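Elard 2 Stage Monitor Mixer

The Elard 2 is a compact mixer for bands and duos who want to control their own foldback on stage and on television sets. It takes a feed from the house desk, combines it with the performers' microphones and sends a separate balance to each of two listeners. It replaces the Elard 1, which had a single output and no backing track input.

## Intended use

The unit was designed for acts who sing live to a recorded backing, as is now usual at song contests and in studio broadcasts. Under those conditions the singer needs three things in the ear: the track, their own voice and the cue from the floor. On a shared desk these are often set once at rehearsal and left alone. The Elard 2 puts the last stage of the balance within reach of the performer.

It is also suitable for:

- vocal duos with a shared backing track
- small folk and dance bands without a monitor engineer
- rehearsal rooms with a fixed pair of singers

It isn't a replacement for a full monitor desk. Larger line-ups should look at the Nestero rack mixer, which uses the same preamplifiers and power supply.
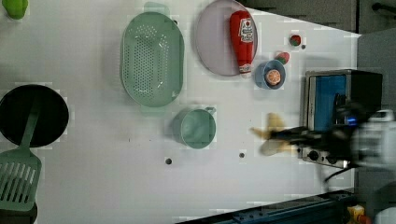 ## Inputs and outputs

Each microphone channel has a balanced XLR input with 48 V phantom power, switched separately. Gain is set by a recessed trimmer on the rear panel, so that it can't be knocked during a performance. The track input is stereo, on a pair of balanced jacks, and can be summed to mono with a slide switch. The cue input is mono and always takes priority: when a signal is present, the track level drops by a fixed amount and comes back slowly once the cue ends.

Both headphone outputs have their own limiter. The limiter can't be switched off. Its threshold is set at the factory and may be lowered by the user, but not raised.

## Specification

| Item | Value |
|---|---|
| Microphone channels | 2 |
| Headphone outputs | 2, stereo, with limiter |
| Phantom power | 48 V, per channel |
| Maximum microphone gain | 45 dB |
| Track input | Stereo, balanced jack |
| Cue input | Mono, XLR |
| Link output | Multi-pin, locking |
| Power | External supply, locking connector |
| Case | Folded steel, black |

## Linking units

A second Elard 2 can be joined with the Provberg link cable. Track and cue are then shared across both units, while the microphone channels stay local. No settings need to be changed. The green lamp on the second unit lights when the link is made — if it flashes, the cable has been fitted the wrong way round.

The link cable is not supplied with the mixer. Ordinary multi-pin cables with the same connector are wired differently and should not be used.
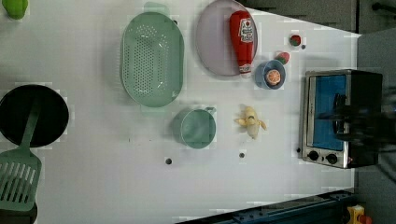

*Photo: Crisanto Sarmiento*

## Changes to the current version

Units built from April onwards have a firmer action on the level controls and a longer cue release. The earlier release time was found to be too short for spoken counts, where the track rose again between words. Older units can be altered by our workshop on request. The circuit board need not be replaced, and the work does not affect the guarantee.

## In the box

- Elard 2 mixer
- external power supply with mains lead
- rubber feet, self-adhesive
- printed guide

## Accessories

**Cruzado stand plate.** Fixes the mixer to a standard microphone stand at waist height. The plate tilts and locks with a hand screw.

**Cruzado soft case.** Holds one mixer, its supply and two pairs of in-ear phones.

**Provberg link cable.** Available in short and long versions. The long version is meant for units on opposite sides of a stage.

## Care

Wipe the case with a dry cloth. Contact cleaner must not be sprayed into the level controls, which are sealed. Faulty controls are replaced as a pair; quote the serial number from the underside when ordering.

Page revised May 2024.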